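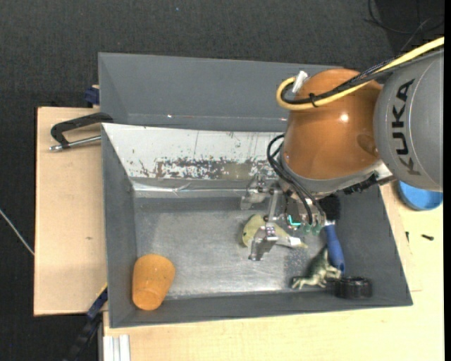

Permanent nights or a rotating schedule?

13th May
Posted by Nomvula Pillay in Shift Work and Scheduling
Print | E-mail

Our site is voting on a new shift pattern and I would like to hear from people who have worked both kinds. There are 148 of us on the hourly side at Gisico, mostly picking and packing, and right now everyone rotates. Two weeks of days, two weeks of evenings, two weeks of nights, then back to the start. The proposal is to end the rotation and give each person a fixed shift. Nights would be filled by people who ask for them first and then by lowest seniority.

The night premium changes too. At the moment it is paid by the hour, only for the hours you work. Under the new plan, permanent night people would get a flat $500 a month on top of base.

I have been on the rotation for four years. I don't sleep well in the first week of nights and I don't sleep well in the first week of days either. I have a kid in second grade. I'm in the middle of the seniority list, so I could end up anywhere.

What would you vote for?

---

oldmill_dan

Fixed, every time. I did rotation for nine years at a paper mill and then permanent nights for six. The rotation was worse. You never get used to anything. On straight nights I at least knew what time I was going to bed.

The catch is that you have to keep the same hours on your days off, or close to them. The people who switched back to daytime every weekend were as tired as they'd been on rotation.

---

Niko

I'll disagree with Dan. I was on permanent nights for two years and I kept the same hours on my days off like everyone says to. It meant I was awake at 3 a.m. in my own kitchen with nothing to do and asleep when my family was doing things. My wife and I talked mostly by text.

With the rotation you lose sleep but you get your two weeks of days. You can go to the dentist. You can go to a school play. If you have a second grader I would think hard about that.

---

tess_b

Read how the seniority part is worded before you vote. "Lowest seniority fills the rest" sounds fine until you ask how you ever get off nights. At my last job the answer was when somebody above you quit. I waited seven months for a day slot and I was one of the lucky ones. There were people who had been waiting since before I was hired.

Ask for a rebid in writing. Once a year at minimum, twice is better.

---

Nomvula Pillay

Thanks, all. The handout says shifts will be "reviewed periodically." It does not say rebid. I'm going to ask about that.

Niko, did you have kids at home when you were on nights? I have been thinking I could see her off to school, sleep until she's back, and be there for dinner. On evenings I don't see her at all except weekends, so nights might be better than that.

---

Niko

Two, both in grade school then. What you describe is what we did. It works on paper and it worked maybe three days out of five. School closes early, somebody is sick, the guy across the street is having his roof done. You also need someone in the house overnight. We had my wife. If it's just you, that has to be worked out first.

I'm not telling you it can't be done. My sister has done it for years and likes it.

---

hal9west

The money needs checking. Flat premiums look good because it's one number. Take your last few pay stubs from night weeks and add up what the hourly premium came to. Over a full year of nothing but nights, I'd bet the hourly premium would pay more than $500 a month.

When our place did this at Gumede, I sat down and worked it out and the flat rate came to $2,513 a year less than the hourly premium for the same nights. They still called it an increase on the flyer – and for the people who had been on rotation it was, since they only worked nights a third of the time.

---

oldmill_dan

That's a fair point about the money, but don't let it decide the whole thing. I'd have taken a bit less to get off rotation.

Also ask if the premium counts toward overtime and toward your retirement match. Ours counted for one and not the other.

---

hal9west

Easy to say you'd take less when you had the seniority to pick. The people getting put on nights under this plan are the newest and lowest paid. They aren't trading money for sleep. They're being told.

---

oldmill_dan

I didn't have the seniority. I was put on nights. I stayed because I preferred it.

---

quietlane

One thing not mentioned yet is how people get to work. On a rotation everyone has the same problem part of the time, so carpools form. With fixed nights it's a smaller group and it's the same group every night. We lost our late bus when the Vasunitz route was cut back in December and the night crew had no way home except each other. Two people left over it.

If your site is out by a highway like most of them, ask about parking and lighting too.

On sleep: blackout curtains, the heavy kind, and tape the edges. A fan for noise. Phone in another room. I tried the pills and felt worse the next day, but ask a doctor about that and not me.

---

tess_b

There's a third option that may not be on your ballot. Keep the rotation but make it slower or faster. We went from two-week blocks to two-day blocks (two days, two evenings, two nights, then off). I was sure I'd hate it. Your body never switches over to nights at all, so you're tired for two nights and then it's done. I would pick it again over either of the choices you've got.

---

Niko

I did a fast one like that for a summer and could not stand it. People are different on this.

---

Nomvula Pillay

I spoke to my lead this morning. A rebid is "under discussion" and she could not say more. The premium would count toward overtime. She didn't know about the retirement match and is going to find out.

I added up my stubs from the last night block as hal9west suggested. The flat amount is lower if I were on nights all year, but not by as much as in his case. I'd be giving up a little for the fixed hours.

At this point I'm leaning toward voting no unless they put the rebid in writing. I'm going to ask if the vote can be pushed back until they do.

---

tess_b

Good. Get the answer by e-mail, even if it's a short one.

Contact us | Copyright, all rights reserved | Back to top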